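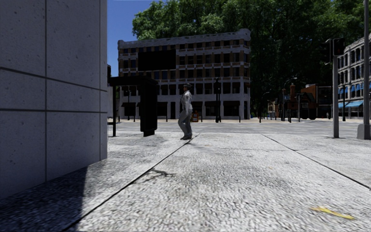 Subject: Re: Claller listing, unit 28, lease terms

The rent line is wrong in the draft. It should read 600 a week, utilities excluded. Floor area stays at 104 square meters. 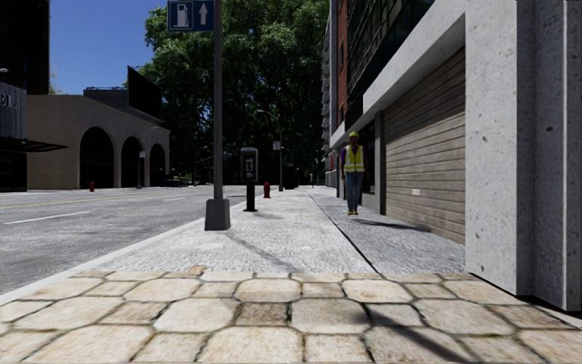

Bito wrote on Aug 2, 2018:

> Does the deposit cover the parking space, or is that a separate agreement with Lamico?

Separate agreement. Notice on the space is 30 days; the lease itself runs to March. 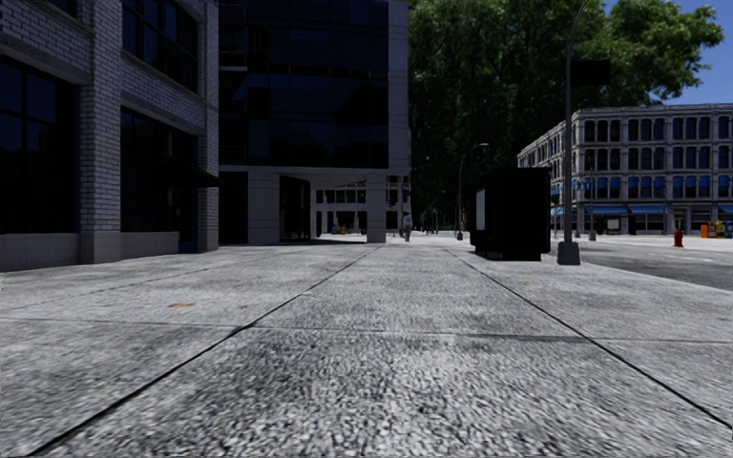

## Still open

- Storage locker key
- Pet clause wording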